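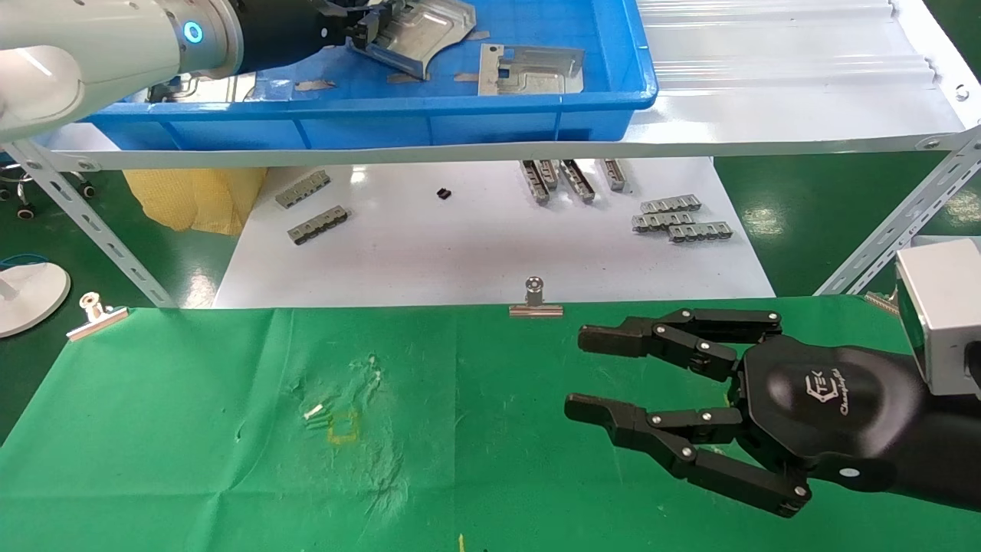

Stamped metal parts in a blue bin.

Overpayment scam, also refund scam or "send back the difference" scam. A type of fraud aimed at people selling things, usually online, sometimes small shops. Buyer pays too much, asks for the extra back, first payment then bounces or gets reversed. Seller is out the refund and often the goods too.

Typical course. Seller lists an item. Buyer agrees fast, no haggling, rarely asks about condition. A check arrives for more than the price. Excuse given: clerk's mistake, or the extra is meant for a shipping agent. Seller deposits it, bank shows the money as available, seller wires the difference. Days or weeks later the check is found to be fake and the bank takes the full amount back out of the account.

The scam depends on the gap between funds being available and a check really clearing. Many sellers beleive these are the same thing.

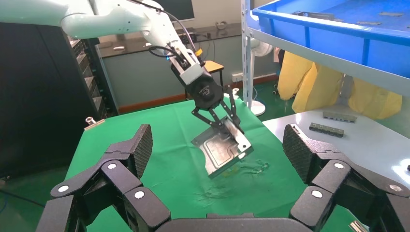
Variants

Shipping agent. Buyer claims to be abroad and has a mover collect the item. The agent is the same person or a partner. In the Prondik case the seller of a used lathe was sent a check for $2133 too much and told to forward it to a carrier called Erell. No such carrier.

Fake payment notice. No check at all, just an email made to look like it came from the marketplace. Users of the classifieds site Brevel got 40 of these in one May, according to Armindo Loureiro, who kept a list for the site's forum.

Small business version. A big order by phone, paid by stolen card, then part of it canceled and the refund asked for by wire or gift card. The shop Patrício lost stock and refund both.

Warning signs

Payment above asking price. Hurry. Refund wanted by a different method than the payment came in. Buyer who wont talk on the phone. Lenni Kuusisto's guide for sellers suggests waiting 10 business days before shipping, though a fake check can take longer than that to come back.

Reporting

Bank first, then the site, then police. Keep the envelope and all messages. Wire transfers are hard to recall once picked up.

Related articles
Advance-fee fraud
Check kiting
Chargeback
Gift card scam
Money mule

Contact | Copyright | Back to top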